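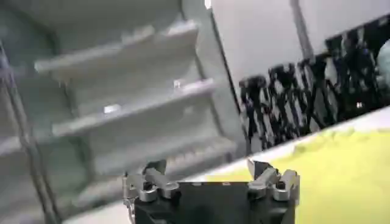
4.2 Equipment planning and cost

The budget for the Bravcombe site was drawn up in March, before any arm had been ordered. We started from the work and priced backward. Each task on the list was assigned to a reach, a payload and a gripper type, and tasks that would have needed a second gripper type were dropped. This left 18 tasks, all of them done at a table or at open shelves within reach of the arm.

Three purchase options were compared. The first was a complete cell from a single supplier, Sturholm, with the arm, gripper, camera and safety stop under one service contract. The second was an arm from Sturholm with a two-finger gripper bought separately from Nilsuwan. The third was a 12-month lease. The lease looked cheapest on paper but did not allow changes to the wrist mount, and we expected to change it at least twice.

We chose the second option. The deciding item was spare parts. Fingertips and linkage pins wear out long before the arm does, and under the single-supplier contract they could only be replaced as a full gripper. Buying the gripper on its own let us keep a small stock of parts on hand and swap them between sessions.

Figure 4. The two-finger gripper seen from the wrist camera during motion, with the work surface at lower right and shelving behind.

Motion blur of the kind visible in Figure 4 has a bearing on the budget. A camera with a faster shutter would have reduced it, at a higher unit price and with a need for better lighting. We kept the cheaper camera and put the money into operator time, set at 600 hours for the project. Nabila Sqalli, who ran the scheduling, argued that hours were the item most likely to run short — and in the first draft of the budget they had been cut to make room for a second arm.

Furniture was costed as its own line. Tables and shelving were bought used where possible and held no more than a small share of the total. Floor space was charged by the Pedside rate, which covers power and cleaning but not storage. Groups planning a similar setup should ask about storage early, as stands and frames take up more room than the arm itself.

The final budget was approved by Kauko Nurmi with one change, a reserve for repairs equal to around 12 percent of the equipment line. Delivery times are treated in Section 4.3.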